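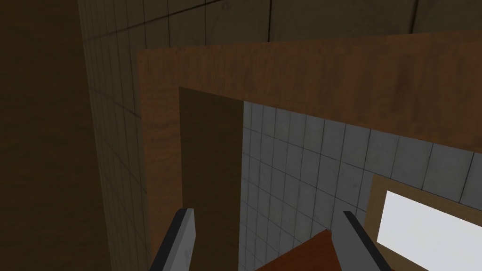
Render: Rozália Bíró / Moulin

Storing a disc collection at home

Keep DVDs and Blu-rays upright in their cases, out of direct sun. Handle each disc by the outer edge and the centre hole. Wipe from the hub straight out to the rim with a dry microfibre cloth, never in circles. 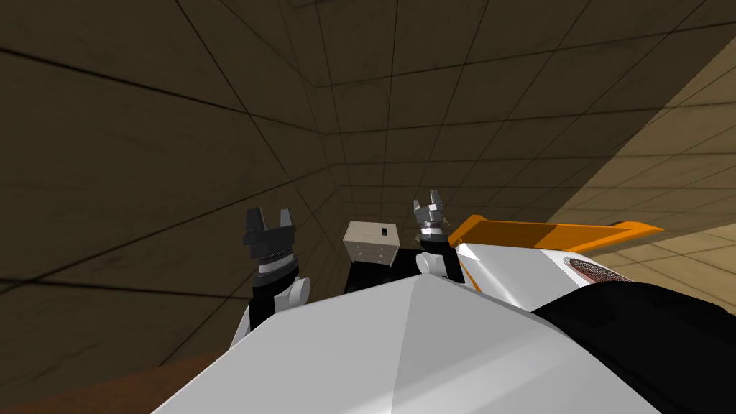 Two arms and their grippers, tiled room

Catalogue before you shelve. Mine runs to 1,367 titles in a plain spreadsheet, with columns for format, region and shelf number. Box sets get one row per disc.
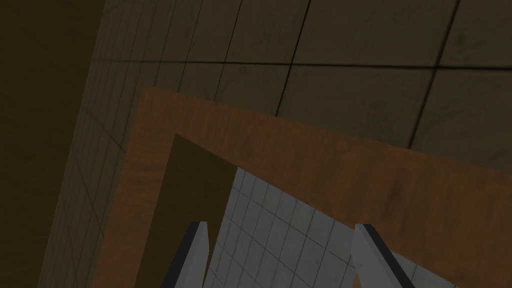

Shelf depth for standard cases should be at least 150 mm. Solid timber moves with humidity, so leave a small gap at the back. For an open-fronted unit, thick bands of wood like those framing the opening here also give the screws more to bite into. Fix it to a stud — a full shelf is heavy.

Paper inserts fade faster than the discs. Turn spines away from windows.
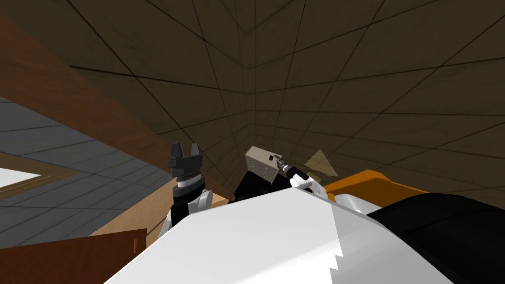

Removing rental stickers

Warm the label with a hair dryer on low, then peel slowly. Lift residue with eucalyptus oil on a cotton bud. Keep the oil off the disc itself.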